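Cleaning and Storing Old Game Cartridges and Controllers
Brovthorpe Workshop Notes, 05/04/2018

Most cartridges that fail to boot have dirty edge contacts. Blowing into the slot adds moisture and does nothing for oxide. Clean the contacts properly once, store the cartridge in a sleeve, and it should not need attention again for years.

Contacts

Open the shell if you have the right security bit. The common sizes are 3.8 mm for the game and 4.5 mm for most consoles. Dampen a cotton swab with isopropyl alcohol, 90 percent or higher, and wipe along the length of each pin, away from the board. Change swabs when the tip turns gray. Let the board dry before closing the shell.

For contacts that stay dull, use a white vinyl eraser with light pressure, then repeat the alcohol. Do not use metal polish or sandpaper. The plating is thin — once it is gone, the copper under it corrodes.

Save batteries

Many older fighting and adventure cartridges hold saves in battery-backed memory. Check the cell with a meter. A fresh CR2032 reads slightly over 3 volts, and anything under 2.8 should be replaced. Removing the cell erases the save, so back it up first if you own a cartridge reader. Buy cells with welded tabs. Soldering directly to a bare cell can make it vent.

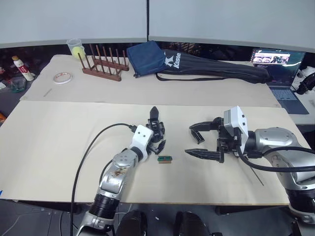
Work on paper or a plain mat so that dropped screws are easy to find. Shell screws are often two different lengths, and a long one in a short post will crack the plastic. Keep them in a tray in the order they came out.

Controllers

Sticking buttons are usually skin oil and old soda. Wash the shell and the plastic buttons in warm water with dish soap. Keep the rubber membranes out of the alcohol and wipe their carbon pads with a dry cloth only. Sticks that drift after cleaning need a new module.

Storage

Sort by system, label the spine end, and keep the boxes off concrete floors. The Fillell drawer insert takes up to 105 loose cartridges if they are stood on edge. Polat sleeves fit most gray shells but run tight on the wider ones — trim the flap 4 mm. Add a silica gel packet to each box and replace it every August.

Discs go upright in their cases, out of direct sun. Wipe from the center hole straight out to the rim.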